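The Sorting Table Gets a New Hand
At Clolara, a toy lending company, the slowest job in the building is being handed over 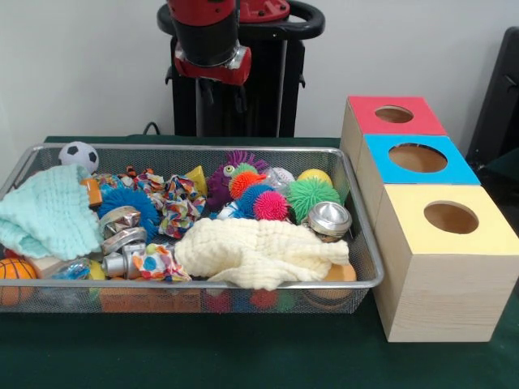

A mixed basket of returns under the arm at Clolara, July 2025.

Simone Peixoto has sorted returned toys at Clolara for 28 months. Baskets come back with everything in them, spiky balls and cloths and wooden blocks, and each piece has to be put with its own kind before it is checked.

On a busy day she handled 700 pieces. Her wrists hurt by lunch.

The company began trials with a robot arm in June. Celtenix set it up, and Painemal wrote the software. The arm does 200 pieces a shift so far. Cloth gives it trouble, because a crumpled piece looks different every time.

Peixoto kept her pay and her hours. She now inspects seams and decides what gets repaired, and she steps in when the arm stops.

"I sit down more," she says. "I also talk to people less, and I miss that."

Two temporary sorting jobs were not renewed this summer. Clolara says it will decide on a second arm after the holidays.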